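Datasets > Retail > Zunstead Footwear Returns

# Zunstead Footwear Returns

Return records from the Zunstead online shoe store, one row per returned pair. The table has 109 rows and 7 columns, saved as a single CSV file in UTF-8. Order numbers were removed before export.

Columns: item_type, size_us, color, days_kept, reason, condition, refund. Sizes are US sizes. Half sizes use a decimal point. White slip-ons are listed under "casual", with the other laceless styles.
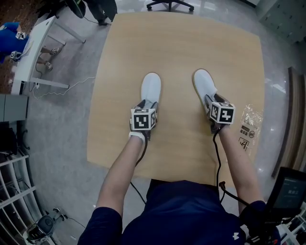 M. Atanasov, data maintainer

The reason column holds the shopper's own words, up to 50 characters. Longer comments were cut at export and can't be recovered. In 9 rows the field is blank; please leave those blank when merging.

Refunds are in US dollars and leave out shipping. Pairs exchanged for another size have a refund of 0.

Last changed Jan 21, 2018: fixed two spellings of "beige".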